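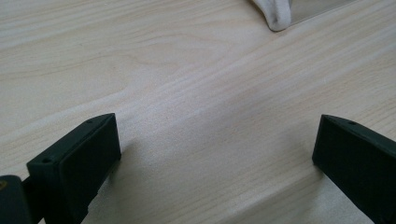 Our table is eight years old and I wanted to write down how I take care of it, before I forget again what I did.

We bought it in July, from a small shop in Cirkville. I paid 300 for it, which was a lot for me then. The wood is pale, and the grain is so soft that you must come near to notice it. My sister said that such a light table will look dirty in 2 months. I was a little afraid that she was right.

The first year I made mistakes. I cleaned it every evening with a very wet sponge and the dish soap, and the surface became rough under the hand. Then Bouchra Belhaj, my neighbor on the second floor, came for tea and explained to me that I was washing it too much. She told me to use a cloth that is almost dry, and to wipe always along the grain.

Now I do it like this. After the meals, only the cloth. Once a week a bit of Dustik on a clean rag, and then I wait 17 minutes before I put anything back (it is the time of one radio program that I like). Two times in a year I put the wax from Prurnier. I use very little - a spoon is enough for the half of the table - and I polish it the next morning.

For tea stains I have still no good answer. I tried lemon one time and it left a pale ring, so I don't recommend it. If somebody knows a product that is not too strong, please write to me.

Next week I want to begin with the chairs, they are in a worse condition.

Jan 16, 2023

8 comments
Share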